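Old Dell tower in bits on the bench, can I just close it up again?

Posted by Florêncio Bettencourt, 13 October 2026

Hello all, long-time reader of the hardware section and first time asking, so be gentle with me. I've got an old Dell desktop that did the books at our repair workshop for nine years and then in September it started switching itself off in the middle of things. No warning, no blue screen, just click and silence. I'd press the button and it would come back up for a bit, then do it again. Everyone tells me to bin it, but I'm fond of it and I hate throwing out a machine that might only want a clean and a new power supply (I've been quoted 25 quid for a used one by Torres, the shop round the corner from me, which seems fair?).

So I took the side off and had a proper look. The corner I'm most suspicious of is the one by the power supply, the silver box with the white label on it. I'd like to know whether that box is likely to be my culprit before I hand over any money.
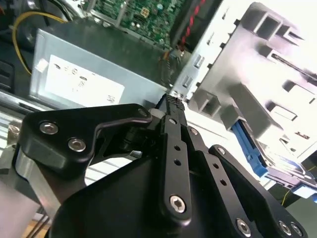

What I've done so far

I laid the tower down so I could get at everything from above. Then I got a bit carried away. I'd read that dried-out thermal paste can make a computer cut out, so the cooler came off, and once that was off I lifted the metal bracket over the processor as well. I bought a little tube of Domico paste to put back on afterwards. I haven't touched the cables, mostly because I'm scared of them. The yellow wires from the power supply seem to go everywhere and I'd never get them back in the right holes without a drawing.

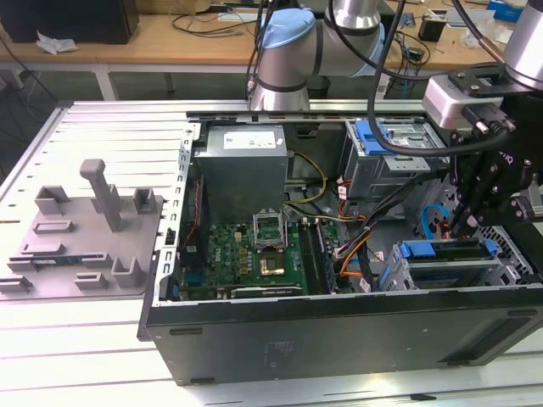 The paste instructions say a blob the size of a pea, but whose peas? I've also read a line, a cross and "spread it with an old bank card", and every one of those people was very sure of themselves. I'd like to get it right the first time because the tube is tiny and I'm not made of money.

My other worry is the capacitors. My brother-in-law said to look for ones with swollen tops, since they go on old machines and it's an easy thing to spot. Well, it may be easy if you know what a healthy one looks like. There's a group of silver ones on the board and I've been peering at them with a torch and I keep changing my mind.
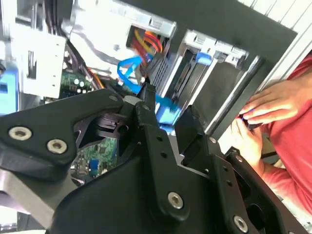
I can't see anything brown or crusty round the bottoms of them, but a couple look very slightly domed if I tilt my head. Then I tilt it the other way and they look flat. Is there a trick to this? Do I need a meter, or is looking enough?

Last thing, and it's probably a silly one. My workbench is a Humico, the metal sort with slots all the way along. It's lovely to work on and it doesn't mark, but it is metal, and I'd like to switch the computer on with the side still off to see whether the fans are turning. Should I put a sheet of cardboard under it first? Could I take the board out and test it on the bench on its own? 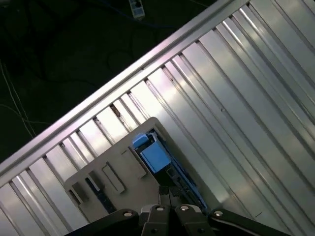
I do have a wooden table indoors I could use, only it means carrying the lot through the house and my wife has views on that. Thanks in advance for any help, and sorry for the essay!

Reply from pebblesandsolder

Right, I'll go through these in the order I'd worry about them.

The processor first. Before you put that bracket down, please check which way up the chip is. It looks gold from above in your second picture, and on a lot of Dells from that sort of age the gold pads want to be facing down into the socket and the plain silver lid wants to be facing you. It could easily be the light, so go by what you see in front of you. Look for the little triangle on one corner of the chip and match it to the mark on the socket, and look for the small notches in the edges too. It should sit flat under its own weight. If you have to push, stop! If the socket itself has fine pins in it, don't let anything near them, a sleeve is enough to bend one.

Paste: small pea, middle of the lid, then lower the cooler straight down and let the pressure spread it. Petits pois if you're nervous. Wipe the old stuff off both sides first with isopropyl on a lint-free cloth. The line and the cross will work too, people just like having an opinion.

Then the power supply. Sudden clicks off with no warning can be the supply, but they can be heat as well, and you've now disturbed the heat side of things, so do that properly and try it before you spend the 25. Otherwise you'll never know which one cured it. Do check before buying that the used one has the same plugs, though. Some Dells use their own connector on the main board and an ordinary supply won't go on. Take the model number off your label with you to the shop.

And please don't open the power supply itself, even unplugged. There's stuff in there that can hold a charge and bite.

Reply from Viltel_Mick

bin it mate. got rid of mine and bought a refurb for under 200, half the size and you can't hear it. life's too short. keep the hard drive though, or get your accounts off it before you do anything else

Reply from marrowfat

Agree with Mick on the accounts and nothing else. Copy them somewhere safe the moment it boots.

I can do the capacitors and the bench, because I've been daft about both in my time.

Capacitors: get your eye right down level with the board and look across the tops with the torch behind them. Flat is fine, slightly dished is fine. A bad one has a rise in the middle, and you'll often see the scored lines on the top starting to open. Laying a bit of stiff plastic across the top works nicely as well (not metal!), because if it rocks you've got a dome. I wouldn't like to call it from your photo, I can see the cluster but I can't judge the tops from there. Looking will catch the obvious ones. A capacitor can be worn out and still look perfect, so a clean bill of health by eye only gets you so far.

The bench: with the board screwed into its case you're fine, the case is metal already and it's sitting there quite happily. Cardboard under it won't do any harm and it saves scratches. What I'd never do is put a bare board straight on those slats and power it up. The back of a motherboard is all little solder points and every ridge would be touching a different lot of them. If you do need it out, use a thick piece of dry cardboard or the wooden table, wife permitting. But leave it in the case for now, there's no call to take it out.

One more thing about metal benches — give it a good wipe before you start and again before you switch on. Slots are where loose screws go to hide, and I once found one of mine under a board after a fortnight of wondering.

When you try it, cooler on and cooler fan plugged in, even for a quick go. Unplug at the wall any time your hands are going back inside. If it runs for an hour with the new paste on, I'd put the side back and leave well alone. If it still cuts out, go and see Torres.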